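Getting Old Stains Out of White Table Linens

I love a white tablecloth. I know, I know, they show everything! But white is the easiest color to rescue, and I've brought back cloths that other people had already put in the rag bag. My oldest came from my aunt Carys Trevor, who had it in a trunk with a laundry tag from 1924 pinned to the hem, and it still comes out every July.

Start with cold water, always. Hot water cooks egg, milk and gravy right into the threads, and then you're in for a long week. Let the cloth soak in the tub overnight with nothing added, then drain it and look at what's left in daylight.

Pale yellow patches are usually old oil or body oils, even on a cloth that went into the closet looking clean. Rub a little dish soap into them with your fingers, wait 10 minutes, and then soak the whole thing in oxygen bleach and the warmest water the care label allows. Give it six hours. Change the water when it goes tea-colored (so satisfying!) and go again if you need to.

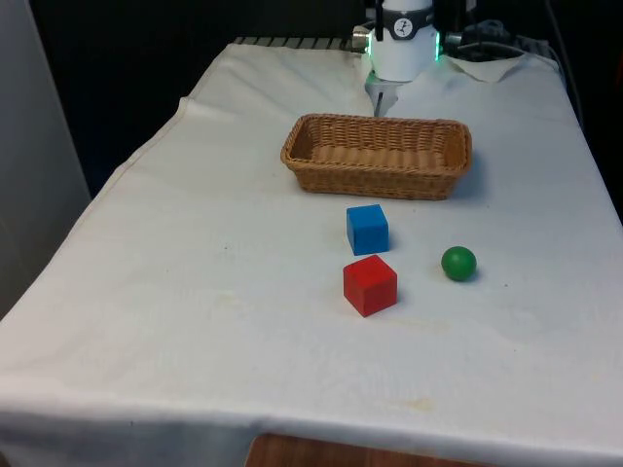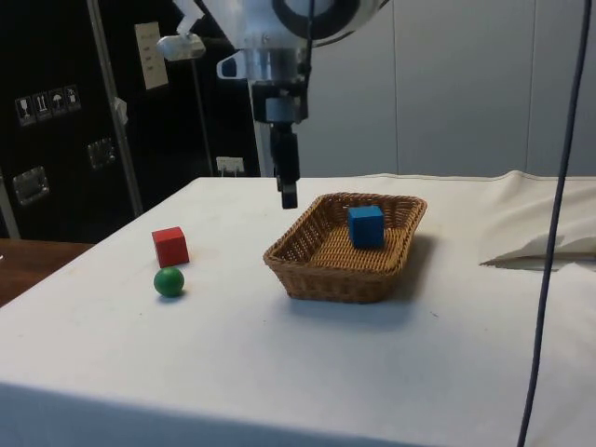 Skip chlorine bleach on anything old, and on anything with polyester in it, which can turn yellower than it was before. Huw Gronow wrote in to ask about lemon juice and sunshine. Yes! It works nicely on plain cotton, but rinse it very well afterward – dried-on lemon is hard on the fibers.

Rust spots are a different animal. Oxygen bleach won't budge them, so get a rust remover made for fabric and try it on the hem first. Candle wax you can harden with an ice cube and lift off with a butter knife, then press what's left between two paper towels with a warm iron, moving to a clean bit of towel each time.

Never put a cloth in the dryer until you're happy with it. I hang mine damp over the shower rod, pull the edges straight by hand, and iron while there's still some moisture in it. If it has dried out, sprinkle it, roll it up in a towel and come back after lunch. Iron the wrong side first and you'll hardly need to do the right side.

For storage, roll instead of folding if you have the room. An old wrapping paper tube covered in a clean pillowcase is perfect. No starch before it goes away, as silverfish adore the stuff, and no plastic bags either. Starch on the day you set the table.

Next time: napkins, and what to do about lipstick.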